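Cliltmont Table Gallery

Posted Mar 31, 2021 in Rooms and Furniture

Home > Galleries > Savville > The Upstairs Table

When Tiziana Negri and I took the room over Pellegrini in January, we had a long talk about what it was for. The talk lasted most of an afternoon and we never did settle it. What we settled was that it needed a table. A big one, with a plain top, no grooves, no inlay, no leaf in the middle that pinches your sleeve. Somewhere to put small things and look at them.

People keep asking to see it, or at least Primo Costa has asked more than once, so I have put up a gallery. I should warn anyone who came for chandeliers. Our galleries of the Savville hotels are elsewhere on the site and have curtains in them. This one is mostly surface.

The small things come from a set we call Prukel, after the name written on the lid of the box it came in. There was no leaflet. It is a set of plain blocks and shapes, some solid and some with openings, and it has a way of turning sensible adults quiet. You tip it out, you push the pieces around, and forty minutes later somebody asks if there was going to be dinner.

The blue cube and the gray block

These are the two pieces everyone goes for first. The cube is the bright one, a proper royal blue, with a squarish shape with rounded corners on its top face. I have heard that shape called a button, a lid and a window, all by the same person. The block is larger, pale gray and a good deal more modest about itself, with a square opening in the top. If you have ever been near a toddler you will already have formed a plan involving the two of them. Going by the look of it, a cube like the blue one could fit.

I like them best with a stretch of table in between, before anyone has done the obvious thing. Tiziana says this is the kind of remark that gets a person uninvited from game nights. 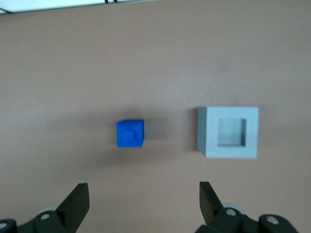
How we came by the table

We got prices on two. The first was $539, and for that the seller was prepared to tell us about its character, at length, by phone. The second was $482 and the seller told us it was a table. We went with the second. I have thought about the $57 since then and feel it was well kept, although most of it went to getting the thing up the stairs.

The stairs at Pellegrini turn twice. Nothing in the listing for the room had mentioned that, and nothing in the listing for the table had mentioned its width, so the two surprises met on the landing. Primo held the low end and gave directions. Tiziana held the high end and gave different ones. I carried the bag of bolts, a job I had volunteered for early.

Once it was up we spent another hour on where it should go. Against the wall, you lose a side. In the middle, you lose the room. It went in the middle. Anyone who wants to get to the window now has to commit to a direction.

Care and cleaning

Damp cloth, dry cloth, that's all. We were sold a bottle of something for it and the bottle smells like a new car, so it lives under the sink with the other good intentions. The matte top is kind to the eyes and unkind to crumbs, which it shows off beautifully. Cups go on the sill. This is the only rule in the room and it has been broken by everyone who agreed to it.

Pens are allowed if the cap is on. Glue is allowed downstairs.

The light

What I had not bargained for was how much a plain surface changes. I had pictured one color, the one I paid for. What we have is a table that goes warm and tan in one spot and cool and whitish in another, depending on where you stand and what is between it and the light. Primo brought over a paint card to find out what color it really was - he wanted a stool to match - and came away with 3 candidates and a headache. He bought a black stool.

Shadows are the other thing. With no pattern to hide in, they lie there like laundry. A soft one will take up half the top and you find yourself trying to smooth it out with your hand. I have done this. I have also seen Tiziana do this, whatever she says.
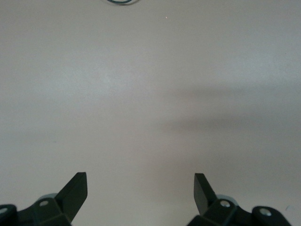 Tabletop with a two-streaked shadow, going a little blue toward the right. The small pale pink speck may be a point of light or a bit of debris.

What happens next

There has been talk of a second surface, smaller, for things waiting their turn on the first. I am against it on principle, having met us. We would fill it by the weekend and then need a third for the overflow, and the stairs have not gotten any straighter.

A lamp is more likely. Tiziana wants one that clamps, I want one that stands, and Primo wants to be told when it's decided so he can come over and hold an end of it.

If you have a Prukel box of your own with the leaflet still inside, please write to the Cliltmont address at the foot of the page. We would like to know what the shape on top of the cube is called. We would also like to know if we have been missing pieces this whole time, though there is less hurry on that one.

More in Rooms and Furniture: Savville hotel lobbies, Chairs we sat in and regretted, The landing at Pellegrini (before the table)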